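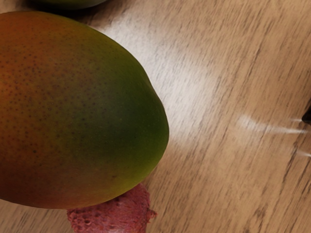

Le marché du quartier et mes listes de mots

7 mars 2026

Quand je suis arrivé en France, je croyais que je parlais assez bien le français. J'avais étudié la grammaire pendant des années, je connaissais le subjonctif et même un peu le passé simple. Puis je suis allé acheter des légumes et je n'ai pas compris la moitié des phrases du vendeur.

Il m'a demandé : « Et avec ceci ? » J'ai regardé mes mains pour chercher ce que « ceci » voulait dire. Derrière moi, une dame attendait avec son chariot et elle a répondu à ma place : « Ce sera tout. » J'ai donc payé des poireaux et je suis rentré sans les oignons.

Depuis ce jour, je garde un petit carnet dans la poche de mon manteau. J'y écris les expressions que j'entends au marché, avec l'orthographe que je devine, et le soir je vérifie dans le dictionnaire. Le carnet contient maintenant 140 expressions. Certaines sont très simples, comme « je vous mets un sac ? », où le verbe mettre m'a surpris parce que je pensais seulement aux vêtements et aux tables. D'autres me résistent encore. « C'est pour manger quand ? » est ma préférée. On me l'a posée pour un melon au mois d'août, et j'ai répondu « à midi » avec beaucoup de sérieux. Le vendeur a compris que je parlais du jour même, donc il m'a choisi un fruit bien mûr. J'ai eu de la chance, car je voulais en réalité dire que je déjeune à midi en général.

Mon ami Américo Matos, qui est portugais et qui vit ici depuis plus longtemps que moi, se moque de ma méthode. Selon lui, il faut choisir un seul étal et y retourner toujours, jusqu'à ce que le marchand ait envie de vous parler. Il a sans doute raison. Lui, il connaît le prénom des enfants du fromager, et moi je connais le genre du mot « chou-fleur ».

J'ai quand même suivi son conseil à moitié. Je vais maintenant toujours chez la même marchande de fruits, au bout de l'allée, à côté du stand de miel. Elle parle vite et elle avale les syllabes : « Y en a plus » devient presque un seul son. Les premières semaines, je hochais la tête. Ensuite j'ai appris à dire « pardon ? » sans rougir, ce qui m'a demandé plus d'efforts que le subjonctif.

Les nombres restent mon grand problème. En Suisse, mon ancien collègue Remo Hollenstein m'avait appris « septante » et « nonante », et je trouvais cela tout à fait raisonnable. Ici, quand on m'annonce un prix avec quatre-vingt-dix-sept centimes, je tends un billet et j'attends la monnaie. J'ai donc des pièces partout, dans un bol à l'entrée, dans mes chaussures de sport, et dans ce même manteau qui devient lourd.

La semaine passée, j'ai entendu une expression nouvelle : « ça ne mange pas de pain ». Je l'ai notée à la page 61. J'ai d'abord cru qu'on parlait d'une personne au régime. Le dictionnaire dit que c'est une chose qui ne coûte rien et qu'on peut toujours essayer. Je l'ai utilisée hier avec ma voisine, à propos d'un joint de robinet que je voulais changer moi-même. Elle a ri, mais elle m'a prêté sa clé.

Si vous lisez ce blog et que vous connaissez d'autres phrases de marché, écrivez-les-moi dans les commentaires, avec la région si possible. Il me reste 53 pages blanches dans le carnet.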